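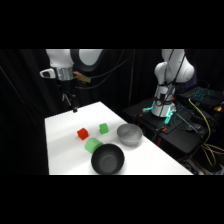 Figure 6. Two-arm cell with cubes and bowls set out on the white table.

6 Table layout and safe working with two arms

This section applies to all Stasteck two-arm cells used for sorting and placing tasks. Read it before you put any object on the table. Last revised 23 January 2024.

CAUTION: Both arms must be in the stopped state before anyone reaches over the table. A paused program is not a stop. Press the stop button and wait for the status line in Wondine to read STOPPED.

6.1 Before you start

1. Check that the curtain hangs clear of both arms through their full range.
2. Follow each cable from the arm to the cart. Cables on the arm must be strapped along the links, with enough slack at each joint for a full turn.
3. Lift any loose cable off the floor on the side where the operator stands.
4. Lock the cart wheels. Push the cart once by hand to confirm.
5. Clear tools and spare parts from the top of the cart near the arm base. Small parts left there can work their way under the mount.

6.2 Placing the objects

1. Wipe the table with a dry cloth.
2. Set the bowls first, then the cubes. For the basic color task, use one black bowl and one metal bowl, with a small red cube, a small green cube and the larger pale green cube.
3. Turn the cubes to different angles. Do not line them up with the table edge.
4. A cube may touch the rim of a bowl if the task sheet allows it. Write this down in the run log.
5. Keep every object inside the 600 mm working circle of the arm that will pick it up.

NOTE: Metal bowls reflect light. If the camera check fails, turn the bowl slightly or move it farther back and run the check again. Do not cover it with tape.

6.3 Starting a run

1. Open the gripper and raise it well clear of the tallest object.
2. Step back behind the operator line.
3. Open the task in Wondine and enter the layout number. The basic color task is 3352.
4. Set the speed limit. New layouts run at the lowest setting until one full run has been completed without a stop.
5. Say "starting" out loud, then press Run.

CAUTION: Only one person gives commands during a run. The second arm stays parked unless the task sheet calls for both.

6.4 After a run

1. Stop both arms and wait for the status line.
2. Remove the cubes, then the bowls.
3. Enter the result in the run log, including any contact between the gripper and the table.
4. Report any contact to Keith Tawhiri before the next run. Use form 97.

The Ellery gripper has its own inspection schedule. See Section 7.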